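Bruvomard hand-held gripper and recording kit: a month of folding laundry

Reviewed by Kekeli Agbeko, December 2022

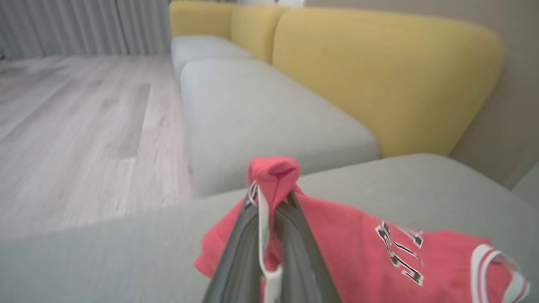 The Bruvomard kit is sold to small teams who want to record their own demonstrations for a learned manipulation policy. We bought one to gather clothes-folding examples in ordinary rooms and used it through November. The task was simple to write down: pick a garment off the sofa, lay it flat, fold it, put it to one side. Sports tops gave us the most work. With the red basketball jersey, a pinch near the white trim lifts one bunched peak of cloth and leaves the rest draped over the seat cushion, with the lettering folded up so that you can't read it. A policy has to learn what to do from that point, and a lot of our recording time went on it.

What you get

The box holds the gripper, a small camera with its bracket, a charging lead, a printed calibration board and a card with a download code for the software. There is no case. Our bracket came with one screw too short for its hole and Bruvomard posted a new one, which took nine days. The manual is 16 pages long and mostly clear, although the part on naming sessions describes a menu that has since been moved.

Setting up

The first calibration took us most of a morning. After that it was a job of a few minutes. The software asks you to move the board slowly through a set of positions and tells you when it is satisfied, but it gives no reason when it isn't. We found that a glossy print of the board failed nearly every time near a window and a matt one passed. Print your own on matt paper and glue it to something stiff.

Grip

The fingers are long and broad, and close to a narrow gap at the tips. They hold jersey fabric well. A towel is easy. Thin lining material slips out if you take only one layer, and we had to retrain ourselves to push down into the cushion a little before closing. Soft upholstery helps here, as the tips can sink in under the cloth. On a table the same move scrapes, and we got more missed picks.

The closing force has three settings. We left it on the middle one. The highest marked a cotton shirt and the lowest dropped things.

The camera view

The view is good at the moment of grasping and poor for anything wider. You see the fingertips and the cloth between them, with the room behind. Once a large garment is up, it can hide the place you mean to put it down. Our operators learned to pause after each lift and swing the wrist out to get the cushion back in sight. I would treat that pause as part of the demonstration and make everyone do it, or you end up with two styles in one set.

Fast moves blur. The kit flags blurred stretches after the session but does not warn you during it, so you can lose a whole run before you know. We asked people to work at half their normal speed and the flags mostly stopped.

Recording and sorting

We kept 900 episodes in the end. On a good day one person could record 300 attempts, though their folding got careless towards the finish and we stopped asking for that many. Each episode has to be marked as kept, failed or recovered. The "recovered" mark is the best idea in the software. A dropped sleeve that gets picked up again is worth having, and most tools we have used make you throw it away or pass it off as a clean run.

Sorting is slow. The viewer loads one episode at a time and there is no keyboard shortcut for the next one. Export worked every time, but it writes the garment label only if you typed it before recording. We had 21 episodes with no label and had to fix them by hand.

Battery

A full charge lasted a little over two hours. It can't be used while charging.

Compared with the Brodby

We had a Brodby on loan earlier in the year. It is lighter, and easier on the wrist after an hour, but its shorter fingers were no good for cloth. For boxes and cups I would pick the Brodby. The Appiah bracket fits both and is stiffer than the one Bruvomard supplies. Ours is now fitted with it and has needed less recalibrating.

Who should buy it

If your task involves fabric and you can put up with the viewer, it is worth the money. We bought ours through Grullano, who were quick with the order and had no spare parts in stock. Buy a second battery at the same time.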